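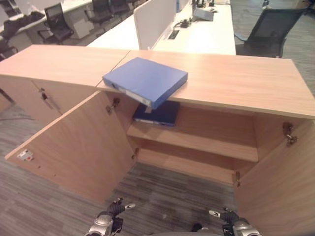
Re: [records] Humidity logging in small stores
Aug 29, 2019

Aušra Ozoliņš wrote:
> We have two loggers in the Venckus store, one high and one low.
> The low one reads 11 points above the other most nights. Is it
> faulty, or should I be moving boxes off the bottom shelf?

Swap the two loggers for six days before you move anything. If the high reading follows the unit, it is the sensor. If it stays near the floor, it is the room.

We did this at Hilalon in April. The low position read 46 per cent and the high one 34, and the figures stayed put after the swap. The cause was a cold outside wall with shelving pushed hard against it. Leaving a gap behind the shelves brought the two positions to within 6 points.

Also check the logging interval. The Windetti units we have were set to one reading an hour, too slow to show the heating going off. Ten minutes is better, and the memory still lasts a month. 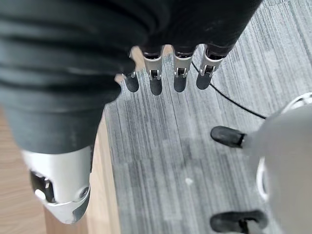
Dark grey fabric, creased, with a few light specks.

On your other question, cloth covers do not keep damp out. They keep dust off, and should be shaken outside the store.

I can send the Flurkico spreadsheet for plotting both positions on one axis. It expects the date in the first column.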